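Suture project, group write-up: the fault in week two
Oct 27, 2018

Hello again! If you read our first report you'll know that Sushil Tripathi and I have been trying to get the Minthorpe bench arms to close a cut in a practice pad, with as little help from us as we can get away with. This one is mostly about the day it went wrong (sorry in advance, it's a bit long).

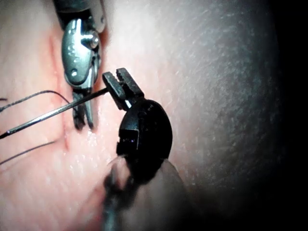
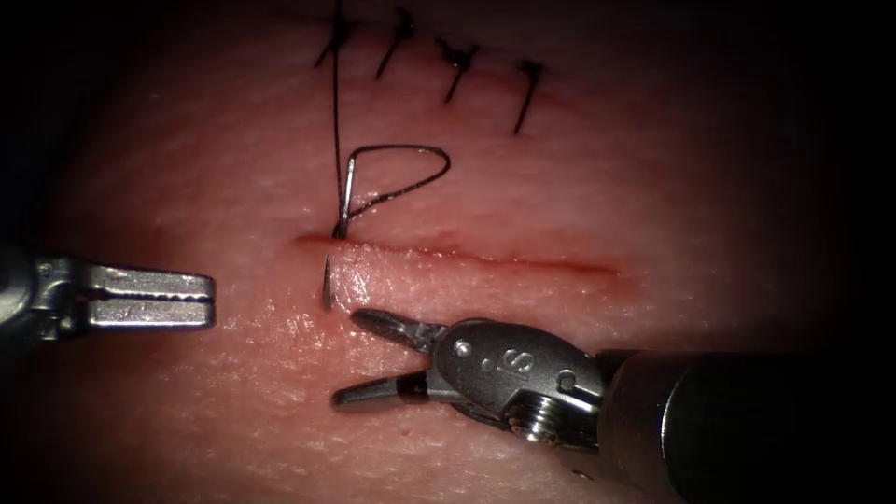
Needle, black thread and the red line of the cut, with two instruments sharing the job.

What went wrong

We were on run 1613 and feeling quite smug. I was at the console, Sushil was on the log, and right after a handover one of the graspers started closing by itself. Slowly, too, which made it worse, as I spent a good few seconds thinking it was me! I let go of the handles and it carried on. Then it began to drag the needle sideways with the thread still through the pad, and that was the point where Sushil hit the stop.

Nobody's fingers were near it, thank goodness. We did lose the pad (a nasty tear at one end of the stitch) and one needle came out bent.

Finding the cause

My first guess was a slack cable in the wrist, so we had that apart for most of an afternoon and found nothing. Very annoying. Zane Mets, our supervisor, told us to go back and read the log properly, line by line, and there it was at line 2323. The grip reading had frozen. The controller kept seeing the same low number, decided the needle was slipping and squeezed a bit harder, again and again.

The frozen reading came from a Travley connector that hadn't been pushed fully home. I'd plugged it in myself that morning, so that one's on me!

What we changed

The software now stops both arms if the grip reading stays exactly the same for 3 seconds while a jaw is moving. We tried it by pulling the plug on purpose and it stopped every time, though we only did that with bare jaws and no needle. Sushil also moved the stop button to my side of the bench, where either of us can reach it.

Still to do: the same test with thread in place, and a clip for that connector.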